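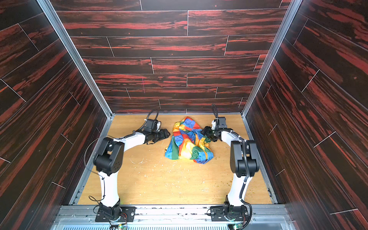 Progress report: cloth folding and surface cleaning, work period ending 7 September 2019
Prepared by Janka Charvát for the Rollow program office

1. Status

Work on the folding task is on schedule. Work on the floor cleaning task is behind by one milestone, for the reasons given in section 4. Spending is within the amount approved in June and no change to the budget is requested.

2. Cell finish

The wall covering is complete on all three sides. The finish is a dark wood-grain laminate with red-orange streaks, laid as horizontal planks with pale seams. On the back wall the end joints are offset from row to row. Aluminum rails frame the two back corners, and narrow strips of similar framing edge the floor where it meets the side walls. The floor is a light tan wooden panel with a smooth face.

The previous plain white walls are in storage and can be refitted in one working day. The program office asked in its last review for a background with strong grain and contrast, and the present finish is our answer to that request. We propose to keep it until the end of the next period.

3. Folding task

The test item is the multicolored patchwork cloth. Every trial starts from a loose heap near the middle of the floor. A trial is scored as complete when the cloth lies in quarters with all edges inside the marked tolerance.

Trials planned: 50
Trials run: 40
Trials scored complete: 33

The other seven ended with one corner folded under. In all seven the corner was already beneath the heap at the start. The ten trials not yet run are carried over to the next period. The printed blocks are useful in scoring, as a reviewer can tell from the colors which part of the cloth is on top. A plain cloth of the same size, supplied by Onidar, has been received and logged but not used.

4. Floor cleaning task

Crumbs and other small debris are left on the floor for this task. Dark crumbs are easy to pick out against the light panel. Pale crumbs are not, and they are close in color to the scuffs in the same area. Reviewers disagreed on the score in several early trials where a scuff was counted as debris.

The floor also has curved white scuff marks left of center. Cleaning with a damp cloth did not remove them. We have priced a replacement panel and a light sanding of the present one. Sanding is cheaper and is our preference, provided the color does not change.

Scoring of this task is on hold until the panel has been treated. The 36 trials already recorded will be kept and scored again under the revised rule.

5. Next period

Finish the carried-over folding trials. Sand the panel and resume cleaning trials. Start the plain cloth series. Send the revised scoring rule to the program office for comment before it is applied.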